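10/07/2026

Spent most of the day on the stall fault in the Marikar sim. The arm is supposed to go to the wooden cabinet, close on the lever handle and pull. On last night's batch it did this in 29 runs out of 60. In the others it went somewhere else with the fingers open and stayed there until the timeout. No error in the log.

I stepped through the wrist view for one of the bad ones.

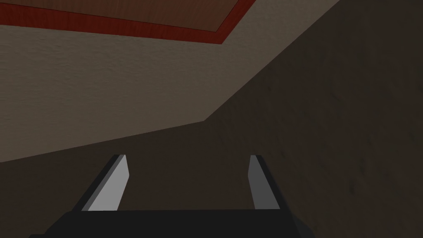
Wrist view, fingers open, nothing between them.

My first guess was the controller, so I swapped Velora back to the January build and ran the same seeds. Same result, and that was the morning gone. Sihan Shen asked if I'd checked the target pose before the arm moves. I hadn't. I printed it for every run after lunch.

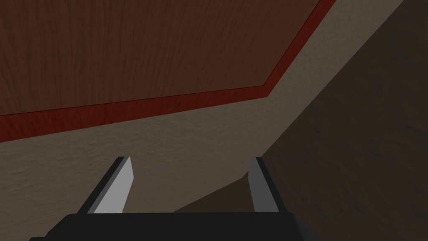

The target was wrong from the first step in all the bad runs. It gets read before the cabinet has finished loading, so the planner takes whatever was left over from the reset. After that the arm does exactly what it's told. What bothers me more is that the force limit was off in this config. I turned it off myself when we were tuning the grip and forgot. If this had gone over to the real arm at Clurkley it could have pushed into a wall at up to 30 newtons before anything tripped.

Put the limit back on. Added a wait for the load and a check that stops the run if the pose is stale. Then 11 short runs, and the target was right in every one.

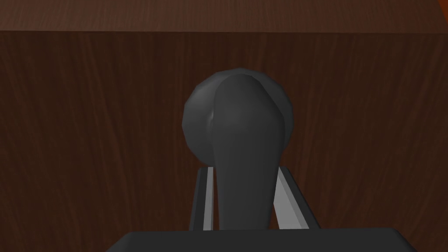
Fingers on either side of the lever.

Full batch is going overnight. Need to write to Prandach about the limit before they pull our config. Left at seven, no dinner yet.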